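The White Table

Everything in the kitchen goes across it twice - once on the way in, once on the way out. Lindsay Ashby on clearing down, and why she gave up on matching jars. 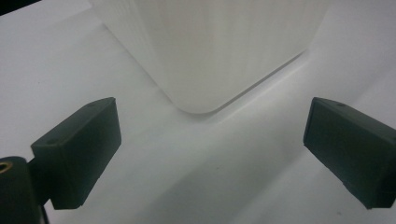
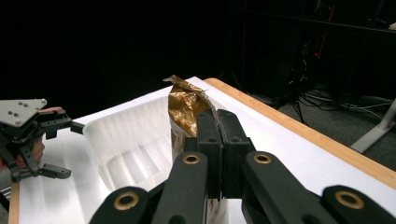
BORNSIDE, June

Half past seven in the morning and the kettle's on. I have promised the magazine a piece about sorting out a dry goods cupboard and I have, until now, avoided sorting out mine. So. Everything out. Onto the table.

The system, if you can call it that, comes from Žofie Pešek, who ran the kitchen at a walking hostel for six summers and has views. Her rule is one white surface, good light, nothing on it you haven't decided about yet. White because crumbs show. Also because you can't hide a thing on white. A brown packet on a brown table will sit there for a week and you'll put your keys on it.

First lot out: packets. Coffee, tea, half a bag of bulgur, the flat crackly sort of bag that had nuts in it once. Foil is the worst. You twist the top, it untwists. You fold it over, it stands up again like a startled bird. Žofie doesn't own a single clip. She squeezes the air out, folds twice, turns the packet upside down in a bin so its own weight holds it shut. I tried it. Works for rice. Doesn't work for anything gold and crinkly, which has its own ideas.

Then the bins. I'd gone in wanting glass jars, a whole wall of them, labels in nice handwriting. I priced it up. Stopped pricing it up. Remzi Tuncer, who fits kitchens for Hoxha and has seen inside more cupboards than anyone should, talked me down over the phone while eating his breakfast. Jars are for people who buy one kind of flour, he said. He likes open plastic bins, the cloudy kind. You can tell there's something in there and more or less how much, without having to look at it in detail every time you want a biscuit. Straight sides if you can get them. A lip on the top so you can pull it off a high shelf with your fingertips.

Cloudy is the bit I'd never have thought of. Clear bins look wonderful empty. Put real packets in and it's like a jumble sale in a fish tank. Frosted ones calm it all down.

What goes in what. I did it by meal in the end, not by type. Breakfast bin, soup bin, baking bin, the one for things with foil round them. Ekrem Kocabaş next door does his by date and is very smug about it, but Ekrem lives alone and eats at the same time every day. In a house with teenagers a date order lasts until four in the afternoon. Meal bins survive because anyone can see where the porridge lives. They may not put it back. But they can see.

The measuring. Boring, don't skip it. I skipped it. Bought bins that were 20 millimetres too deep for the shelf and the door wouldn't shut, and had a whole evening of driving back to the shop with the things rolling round the boot. Measure the shelf, measure the door when it's closed, take off the hinge. Write it on your hand if you have to. Remzi writes it on the inside of the cupboard in pencil, where it stays for ever, and I've started doing the same.

Big things next. Everyone has one large pale lump of something that lives on the worktop and belongs nowhere. A bread bin, a box, a stand that came with something else. Mine had been in the corner so long I'd stopped dusting behind it. Žofie's advice is to put it by itself in the middle of the table, go and do something else, come back and look at it as if it was in a shop. Would you buy it? Would you carry it home on the bus? If it stays, it has to hold something. Not decorate, hold. I gave mine the tea towels.

Shopping, then, quickly, as I've had letters. The Vornatero bins are the ones I ended up with, second try. They stack if you don't overfill them. You will overfill them. Driduvance do a shallower one that suits a narrow shelf and I've borrowed a pair from my sister to see, but the rim is sharper and I didnt like it on my fingers. Neither needs a lid. Lids get lost and then you have a cupboard of lids.

Cleaning: warm water, washing-up liquid, soft cloth. Never the green scourer, it turns frosted into scratched. Dry them upside down on the table overnight. If there's paprika in the ribs use an old toothbrush and swear at it.

The table itself. White top, pale wood along the edge. The top wipes in seconds, the wood edge doesn't, and that's where the trouble collects. Flour gets into the join. Prasanna Karunaratne, who restores furniture in a shed at the bottom of her garden and has forgiven me for a lot, says to run a dry brush along the join before any cloth goes near it. Wet flour is glue. She oils the wood edge twice a year with whatever she's got open, wipes it off after 20 minutes and leaves the window up. I do mine when I remember. It's overdue.

She's also against putting paper down. I always used to spread paper for the messy jobs, thought I was being careful. But it slides, it creases, you catch the crease with a bin and tip the lentils. Better the bare top and a damp cloth. I still do it for beetroot. Don't tell her.

How long did it take? Most of a morning, with a break for toast. I found three open bags of the same pasta and a packet of yeast older than the cat. Threw out less than I expected. The soup bin is too full and the breakfast bin is half empty, so tomorrow they swap shelves, and I'll have to rub out the pencil.

One more thing, readers always ask what to do with the odds - the end of a packet, nine lentils, a spoonful of cocoa. Žofie has a bin for those too, small, at the front, and whatever is in it has to go into supper before anyone opens something new. We had cocoa in the chilli on the first night. It was fine. The nuts went on the porridge. The bulgur is still in there, looking at me, and supper tonight is going to be bulgur and whatevers left of the carrots.

Next month: the drawer with the string in it. Letters to the usual adress please, and if anyone has worked out how to keep a foil bag folded, write to me first.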